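Protden's bag cell goes back to work with new fingers and a humbler schedule

ADOLHOLM, February 27, 2019

The handling cell at Protden's workshop in Adolholm is running again after seven days on the sick list, most of which it spent waiting for a part that weighs less than a sandwich.

The cell has one job. It picks up mesh produce bags, holds them long enough for a scale and a label printer to do their business, and puts them down. It had been doing this without much drama since it was installed. Then the bags started landing on the floor, and the first response, as in most workshops, was to blame the bags.

"We changed supplier for the netting, and everybody was very pleased to have a culprit," said Tetsuya Nomura, who looks after the cell for Protden. "So we went back to the old netting. It dropped those too."

The trouble was in the fingertips. Wear had rounded off the gripping faces, and smooth fabric slid out of them while the open netting still caught. The cell passed its morning check every day because the morning check used a piece of netting. It has since been rewritten.

Replacement fingers came from Surdu, which makes them in black and in no other color, and delivered three sets. Fitting one takes a hex key and a little patience. The calibration afterward takes a good deal more of both, as the arm has to be told again where its own fingertips are and tends to be skeptical. Nomura then put the new set through 200 picks before he would sign the sheet. The bags are red and hard to miss, on the floor or off it.
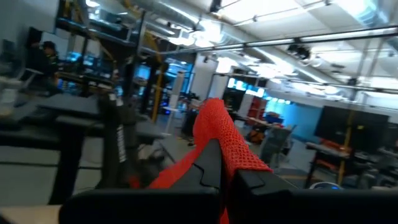 What changes from March

Protden has drawn up a maintenance routine for the cell, replacing the earlier one, which consisted of somebody noticing. The gripping faces will be wiped down at the end of each shift and measured every two weeks. Fingers will be swapped on the measurement, whatever the operators feel about them. One spare set stays in a drawer beside the cell, and the drawer now has a label, printed by the cell's own printer during its week of leisure.

The wrist camera gets attention as well. Its lens will be cleaned along with the fingers, and its reference picture retaken whenever a set is changed. Last week's picture was taken twice, the first one having been made with the old offsets still loaded.

Nelonska, the packing firm that takes the bags, said its deliveries were not affected. Its orders were filled by hand in the meantime, at a rate Nomura described as "annoyingly close."

The worn fingers have been kept. One is holding down paperwork on Nomura's desk, a task well within its remaining grip.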